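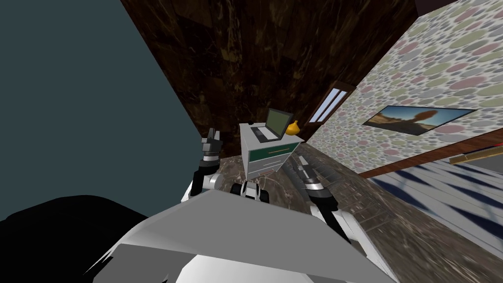 Before your first shift with the robot

For room attendants and shift leads at the Grarley building. Read it once through, then keep it open on the tablet. Updated 21 December 2025.

Quick background. Mudow is putting the two-armed robots on surface work - dressers, desks, window sills. You keep beds, bathrooms, final check. Your job on the robot side is to run each new room layout in the simulator first, then sign it off. No sign-off, robot stays on the charger.

You don't need to code. If you can use the linen ordering page you can do this.

Step 1. Open the practice room

Log in to Wavmont with your staff number. Pick "rooms," then "practice." Start with the dresser room, the one with the polka-dot wallpaper. Everybody starts there. Laptop on the dresser top, small yellow-orange vase to the right of it, near the back corner. Two things, one surface.

Give it a minute to load. Don't click twice or you get two copies running and both crawl.

Step 2. Get used to the robot's view

You're looking from the robot, so its own body and arms take up a lot of the screen. The view can be tilted. Walls lean, floor slopes. Find the dresser first and work out from there.

Left arm on your left, right arm on your right. Sounds obvious. People mix it up when they switch to the overhead view and back.

Step 3. Mark what must not be touched

Tap each guest item and set it to "leave." Laptop is always leave. Even open, even if it's in the way. The robot dusts up to the edge of a leave item and stops.

House items - vases, lamps, trays - set to "lift and return." Not sure whose it is? Leave.

Step 4. Check the floor

Rugs, cords, anything lying along the baseboard. In the dresser room there's a striped rug and a long thin piece by the wall. Mark both as "go around." Marble floors look shiny in the simulator, ignore the reflections.

Step 5. Run it

Press run, hands off. Watch the grippers, not the status bar. You want to see:
- slow approach to the dresser top
- no contact with the laptop
- vase back in the same spot
- arms pulled in before the base turns

If any of those is wrong press stop and write down what you saw in plain words. "Right arm swung wide at the window" is fine. Fancy language not needed.

Step 6. Sign off or send back

4 clean runs in a row, then sign. One bad run and the count goes back to zero. Allow 30 minutes for a new layout. That time is paid and comes off your room quota - if your lead says different, show them this page.

What changes on your shift

Fewer surfaces, more checking. Some of you liked the surfaces, it was the part of the job where your back got a rest. We heard that at the Tehrani building in August and the rota there now has a sit-down block for simulator work. Same rota is coming here.

Hours are not being cut for this. Rooms per shift will be looked at again after the first 500 signed runs, with attendants in the meeting.

You can stop the robot at any time, for any reason. You wont be asked to justify it. Red button on the back, or "stop" on the tablet.

Common snags

Vase keeps ending up off its spot: set the return point again, drag it closer to the center of the base.

Tablet logs you out mid run: run doesn't count, start teh next one fresh.

Layout missing from the list: ask your lead to request it. Don't sign off a similiar room instead.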